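Best way to deal with an exposed brick wall that sheds dust onto everything below it?
Posted in Walls and Floors, 2 November 2022
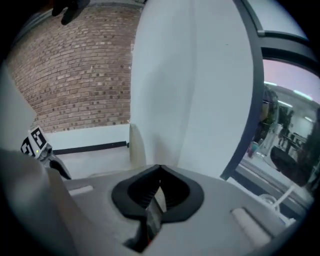

We moved into our place on Vandside in March and I am completely in love with the brick. It's red-brown, a bit rusty in places, and it sits over a smooth white section of wall. My trouble is the fine reddish grit that keeps turning up on the white part. I vacuum, and a few days later there's more! There are also some pale flecks on the bricks that I can't identify. Old paint? Salt? I'd like to keep the brick look (no plaster please, my brother Ludo has already suggested it twice). Do I seal it, brush it, or leave it alone? The room is 400 square feet if that matters for ventilation.
Nurhan Ertürk

Oh, you lucky thing, I love a brick wall! I did mine two winters ago and it was one of the most satisfying jobs in the whole house.

Start with a dry brush. Use a soft or medium one, never wire, and work from the top down with the vacuum nozzle held right under the brush. Go along the mortar lines too, that's where most of my grit was coming from. If you can rub mortar out with a fingertip, it needs repointing before you seal anything. Mine had one bad patch near the window and I fixed it with a small tub of lime mortar in an afternoon.

For the flecks, scrape one off and drop it in a little white vinegar. If it fizzes it could be salts or a bit of lime from the mortar, and if it peels off like a skin it's probably paint. Powdery stuff that comes back after brushing usually means damp, so find out where the water is getting in first. Sealing over it will only make you sad.

Once everything is clean and dry, get a breathable matte masonry sealer and try it on a corner you don't mind. Some of them darken the brick quite a lot! I put on two thin coats with a wide brush and wiped the drips off the white wall as I went. No more red dust on my socks, and the color came up beautifully.
Wouter Meijer

just hairspray a small bit and see if it stops lol. worked on my fireplace for a while
jenkins86

Wouter, thank you so much, this is great! I did the fingertip test and the mortar is solid except for one crumbly row near the top. Vinegar test tonight. I'll try the sealer on a low corner first and post how the color turns out.
Nurhan Ertürk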